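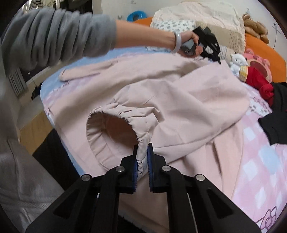
叠衣服、收衣服常见问题（换季版）

最近留言问的都差不多，统一写在这。想到哪写到哪，会补。没写到的留言，看到就回。

## 叠之前

**Q：一定要在床上叠吗？**
不一定。床够大，衣服能整件摊开，袖子不会垂下去，所以我推荐床。桌子也行，别太窄。沙发不行，软，一压一个坑。

**Q：床单要不要换？**
看着干净就行。掉毛的毯子先拿走，浅色衣服沾毛很烦，尤其浅粉、米白。

**Q：刚从晾衣架拿下来能直接叠吗？**
先摸。摸哪里：袖口、领口、腋下、口袋底。衣身干了袖口没干的情况太多了，松紧袖口那一圈褶最慢。有一点潮就再挂一会，别赌。

**Q：要不要先熨？**
日常穿的不用。抖两下，摊平，手掌从中间往两边推。压箱底的、要过季的，熨不熨都会有折痕，明年再熨。

**Q：扣子拉链呢？**
拉链拉上。扣子扣第一颗和最后一颗，中间随便。

## 松紧袖口（问得最多）

**Q：袖口总是鼓起来一圈，叠不平，怎么办？**
正常，松紧的就是这样，不可能跟衬衫袖口一样平。做法：

1. 捏住袖口边，先把整条袖子拉直
2. 袖口两层对齐，褶子顺着一个方向理
3. 袖口往里折一小段，压在袖子下面
4. 再折袖子

别用力扯平，扯一次松一次。

**Q：袖口收得很紧，里面翻出来了，要翻回去吗？**
要。手伸进去撑开，从里面往外顶，顶完看一眼里子有没有扭。扭着叠，穿的时候会觉得胳膊不对劲。

**Q：松紧松了还有救吗？**
看做法。松紧带是穿在夹层里的，找到接缝拆个小口，旧的抽出来换新的，难度不高。直接缝在布上的那种，抽褶跟布是一起的，自己换很麻烦，送裁缝店吧。

**Q：袖子很宽，袖口很小，折过去一大坨。**
泡泡袖、灯笼袖都这样。宽袖先竖着对折一次，变窄，再往衣身上放。沿着缝线折最省事，缝线是现成的尺子。别横着硬压，压出来的死褶很难散。

**Q：袖子先折还是衣摆先折？**
袖子。衣摆先折后面全乱。

## 基本叠法

**Q：有没有一个万能步骤？**
没有万能，这个够用八成：

- 衣服正面朝下摊开
- 左袖折到背上，右袖折到背上，别叠在同一个位置，错开
- 两边衣身往中间收，宽度跟收纳盒差不多
- 下摆往上折一半
- 再折一次，翻过来

翻过来之后领子理一下，完。

**Q：滑的料子，折了又散。**
少折，卷。从下摆往领口卷，卷紧一点点就行。缎面的、薄的，卷完开口朝下放，不会自己弹开。

**Q：厚的呢？卫衣、家居服那种**
厚的折三折就停。硬折四折会弹起来，盒子盖不上。帽子单独往前折，铺平在背上，不要塞。

**Q：裙摆、下摆特别宽怎么办**
两边先往中间收，收成长方形再说。竖的褶子不用一条条理，顺着垂下来的方向捋一把，收进去。大摆裙建议挂，别为难自己。

**Q：怎么叠一件要好几分钟，正常吗？**
头几件正常。手熟了就快。别一边看手机一边叠，叠完一看袖子在外面，又来一遍（我）。

**Q：左右手怎么分工？**
一只手固定，一只手动。固定的那只按在袖口或者肩缝上，另一只去拉对面。两只手一起动，布就跟着跑。

## 收起来

**Q：竖着放还是叠着放？**
抽屉竖放，柜子隔板叠放。竖放好找，叠放省地方。叠放别堆太高，抽最下面那件的时候全塌。

**Q：你用的什么盒子？**
两种换着用。Brosari 的布盒，有盖，轻，缺点是侧面软，装满了会鼓。Luner 的塑料盒硬一点，能摞，但是边角有点毛，薄衣服小心勾丝。哪个都行，先量柜子再买，别先买盒子。

**Q：真空袋能用吗？**
棉的、化纤的可以。羽绒不建议压太久，松紧多的也不建议，袖口一直压着，拿出来那圈褶是歪的。我用过 Drinau 的，普通，阀门要按到底，不然第二天又鼓了。

**Q：防潮的放多少？**
看盒子大小，包装上有写，照着来。别直接贴着浅色衣服放，隔一层纸巾或者棉布。

**Q：浅色衣服放久了发黄？**
多半是没洗干净就收了。领口袖口收之前单独洗一遍，漂干净，多过一遍水。深浅分开放，牛仔裤不要跟浅粉的挨着，会染，我染过。

**Q：香薰片樟脑丸？**
樟脑味太大，不用。香薰片随意，别碰到布，有油。

## 杂的

**Q：家里东西多，从哪开始？**
从床上那堆开始。不要先清空柜子，清空了晚上没地方睡觉。一次一个抽屉。

**Q：小孩的衣服也这么叠？**
小件卷起来就行，太小了折不住。袖口带松紧的一样，往里塞一下。

**Q：叠衣板值得买吗？**
衬衫、T恤有用，出来大小一样。宽袖的、抽褶的没用，板子管不住袖子。纸箱剪一块先试，试完再决定。

**Q：旅行装箱用哪种？**
卷。厚的铺底，卷的塞缝，怕皱的最后平放在最上面。松紧袖口朝里卷，拉出来不会勾到拉链。

**Q：Grajales 那个挂袋怎么样，之前你提过**
还在用。挂长裙和大衣可以，短的浪费。拉链有时侯卡，慢慢拉。

**Q：叠好了没两天又乱了**
少放几件，抽屉留点空。塞满的抽屉怎么叠都会乱。常穿的放最前面，不常穿的往后。

**Q：有视频吗？**
没有，没时间剪。袖口那段以后可能会补图，先看上面的步骤。

转载随意，注明出处就行。晚上九点后回留言，急的别等我，先叠着在说。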